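Filed under: Bench notes | Paste and adhesives

April, bindery notebook, NH

Started 8.40. Carried on with the parish accounts volume from Fovville. 146 leaves once the loose ones at the back are put in, and the spine linings are finally off. The old glue came away with a poultice of methyl cellulose left on under polythene, then lifted with the bone folder. Slow at the tail end where someone has been in before with a modern white glue. That does not swell, it just goes rubbery and has to be rolled off with a fingertip. Stopped when it began to take fibres with it. What is left is thin and will go under the new lining.

Most of today was paste. The last batch went watery after four days and I want to know why before putting any of it on the Fovville book.

Batch A: wheat starch, one part to five of water by volume, soaked overnight, cooked in the small saucepan with constant stirring. Went glossy, held on low heat for 25 minutes after it turned. Stiff when cool. Put through the horsehair sieve twice.

Batch B: same starch, same water, no soak. Cooked for the same time. Lumpier, needed a third pass through the sieve. Once brushed out with water I could not tell it from A on the glass plate.

Batch C: one part to six, soaked, held for only ten minutes. Smooth and easy to brush but does not feel right. Slips about on the paper and has little grab. I think this is what happened with the last lot, which I cooked in a hurry before lunch. Undercooked and thin as well, so no surprise it wept.

All three in glass jars with a piece of cling film pressed on the surface, lids on. Labelled on the side and not on the lid, as lids get swapped. Jars go in the fridge and never in the freezer part. Frozen starch paste comes back as a wet sponge and no amount of sieving brings it round.
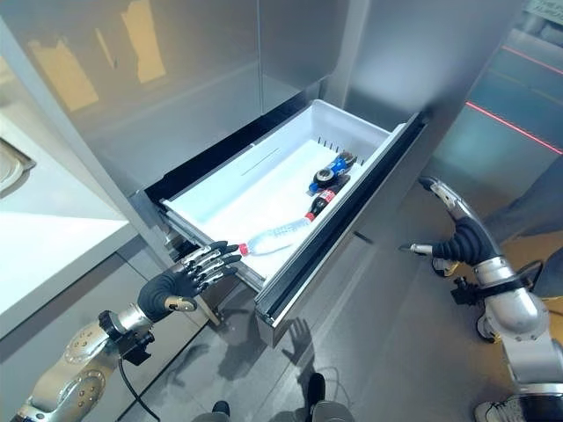 Maysoun Daher: I would not keep it cold at all if you can cook small amounts. Mine sits on the bench under a finger of water, changed every morning, and it is good for most of a week in spring. The fridge is what makes it weep. Cold starch tightens up and pushes the water out, and you will see it sooner with the thin batch. Try half of A on the bench and half in the fridge and look at both on day three.

Fair point, and easy to do. Have split A into two jars, A1 (bench, under water) and A2 (fridge). B and C stay as they are. Will use boiled water for the changes.

Test strips, early afternoon. Used offcuts of the Clernine handmade and the lighter of the two Japanese tissues. Each paste let down with water to single cream, brushed on the tissue, laid on the Clernine, boned through silicone paper, then under blotters and a board with the small weight. Grain direction marked in pencil on every strip. I forgot to do that last time and the results were no use.

Also ran one row with Drinotero straight from the tub for comparison. It dries fast and flat and holds very hard. I would still not put it near anything that may need to come apart again. Fine for boxes.

Left everything under weight until 4. Strips from A and B both peel with effort and bring up a little of the tissue. C peels clean off, no fibre at all. Drinotero tears the sheet. C is no good for lining, but could be useful as a light size or for facing something that has to come off soon after. Have written FACING ONLY on the jar.

Cockling: slight on A, slight on B, worse on C because there is more water in it. All flat enough after a second pressing with fresh blotters. I should have changed the blotters after ten minutes and left it more like half an hour.

Put the brushes to soak. The wide one is shedding again. Combed it out and took off the loose hairs, but it wants replacing before the big linings. 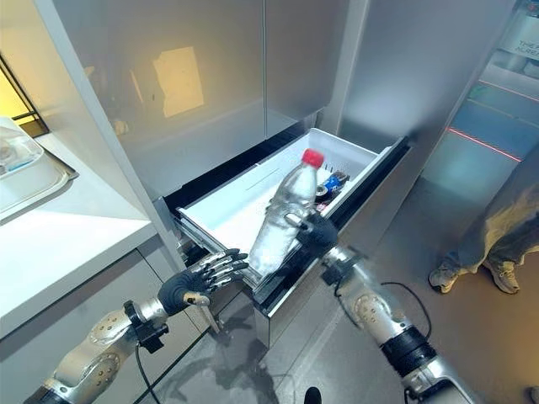 Bottom drawer pulled out. Bottle with the red cap, cans towards the back.

Other jobs. Sewing model for the students: 128 pages, gatherings of 16 pages, so eight sections, all along on linen tapes. Folded and pressed in the Zoubi. The left screw on the Zoubi is running stiff and the platen closes a hair out of true. Wiped the thread and put a smear of wax on it, better but not right. If anyone is pressing something that matters, use the standing press until I have had it apart.

Thread for the Fovville book: 18/3 is too thick, the swelling at the spine would be more than the old boards allow. Tried 25/3 on a dummy of a few sections and it sits well. Waxed lightly. Original sewing holes are sound apart from the first and last sections, where they have torn through to the next hole. Guards needed there, narrow, in the heavier tissue, with paste A and hardly any water.

Still to decide whether the loose leaves at the back are guarded into a new section or tipped on. I prefer guarding. Two of them have ink that moved when I spot tested it with water, so those will have to be done with something drier, or on remoistenable tissue. Test first on a blank corner.

For tomorrow:
change water on A1
smell and look at all jars, write it down even if nothing to see
cut guards
order starch, the bag is nearly out
ask Maysoun if she has a spare wide brush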